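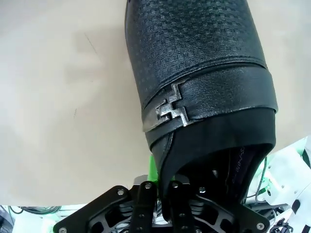
第3章　シューズドライヤー「スキテラーノ」の設置と最初の運転

このたびはSkitelanoをお選びいただき、ありがとうございます。前の章で箱の中身の確認がお済みでしたら、いよいよ設置にとりかかりましょう。お急ぎの方は3-2の手順だけでもお使いいただけますが、お時間のあるときに、どうか一度は最後まで目を通してみてください。長く気持ちよくお使いいただくためのこまごまとしたことを、あちこちに書いておきました。

3-1　置き場所を決める

玄関、洗面所、廊下の隅など、平らでしっかりした床ならたいていの場所に置けます。本体の奥行きは268 mmですので、下駄箱の前に置く場合は、扉の開け閉めにぶつからないか先にお確かめください。背面には空気の取り入れ口がありますから、壁から少なくともこぶし一つ分は離します。

毛足の長い敷物の上は、本体が沈んで底の通気がふさがれてしまいます。敷物を少しめくるか、別の場所を探してあげてください。

注意
浴室の中や、雨の吹き込む軒下では使わないでください。
電源コードを本体の下に敷いたり、束ねたまま運転したりしないでください。

3-2　組み立てと接続

1. 本体を床に置き、前面のつまみが「切」になっていることを確かめます。

2. 送風ノズルを左右の差し込み口に入れ、カチッと音がするまで回します。左右の別はありませんので、どちらから始めてくださっても結構です。

3. 丈の長いブーツを乾かす方は、付属の延長パイプをノズルの先に継ぎ足します。短靴だけの方は、パイプは箱にしまっておいてください。

4. 電源プラグをコンセントの奥まで差し込みます。緑のランプが一度またたけば準備完了です。

メモ
延長パイプがきつくて入らないときは、力まかせに押し込まず、縁を乾いた布でひと拭きしてからもう一度お試しください。冬の寒い部屋では樹脂が少し硬くなることがあり、しばらく暖かいところに置いておくと、すんなり入るようになります。

3-3　靴の支度

乾燥の仕上がりは、運転前のひと手間でずいぶん変わります。まず泥や砂を柔らかいブラシで落とし、中敷きが外せる靴は外して、横に立てかけておきましょう。ぐっしょり濡れた靴は、丸めた新聞紙を入れて30分ほど水気を吸わせてからのほうが、ずっと早く乾きます。

ファスナーやバックルは開けておきます。筒がゆったり広がると風が爪先まで届きますし、折れじわもつきにくくなります。開けたベルトがノズルにからまないよう、外側へ流しておいてください。

3-4　最初の運転

1. はじめてお使いになるときは、靴をのせずに「弱」で7分間運転します。新しい部品のにおいが少しすることがありますが、窓を開けておけば気にならなくなります。

2. いったん「切」に戻し、靴をノズルにかぶせます。履き口を下、底を上にして、ぐらつかないところまで静かに下ろしてください。

3. つまみで風を選びます。布の運動靴は「強」、革靴と革のブーツは必ず「弱」でお願いします。

4. タイマーを合わせます。設定できるのは最長で3時間です。時間が来ると自動で止まります。

5. 止まったら、爪先の奥に指を入れて湿り気を確かめます。まだ冷たく感じるようでしたら、靴を少し休ませてから追加で運転してください。

注意
革は急に乾かすと縮んだり、ひび割れたりすることがあります。早く履きたいお気持ちはよくわかるのですが、「強」はどうかご遠慮ください。
エナメル、毛皮、接着剤で補修した靴には使用できません。

3-5　乾いたあとに

革靴は、乾いたその日のうちにクリームを薄く塗ってあげると、しなやかさが戻ります。型押しの革は溝にクリームが残りやすいので、布で塗るより小さなブラシでなじませ、最後に乾いた布で軽くなでるのがおすすめです。金具のまわりはクリームを避け、から拭きだけで十分です。

開発を担当したナッソロ・ニャンダは、雨の多い町で育ったせいか、濡れた靴の始末にはたいへん口うるさく、この節の下書きは当初いまの倍の長さがありました。削った部分のうち、防水スプレーのかけ方と長期保管のしかたは、第6章に移してあります。

3-6　うまく動かないとき

緑のランプがつかない場合は、別のコンセントでお試しください。ランプはついているのに風が出ない場合は、つまみが「切」と「弱」の中間で止まっていることがよくあります。一度「切」まで戻し、ゆっくり回し直してください。

表示窓に「956」と出たときは、背面の取り入れ口がふさがっているというお知らせです。プラグを抜き、ほこりを掃除機で吸い取って、10分ほど置いてから差し直します。それでも表示が消えないときは使用をやめ、保証書に記載のFisixサービス窓口までご連絡ください。窓口は月曜日の午前中がたいへん混み合いますので、ほかの時間帯のほうがつながりやすくなっております。

フィルターの外し方と洗い方は、第4章をご覧ください。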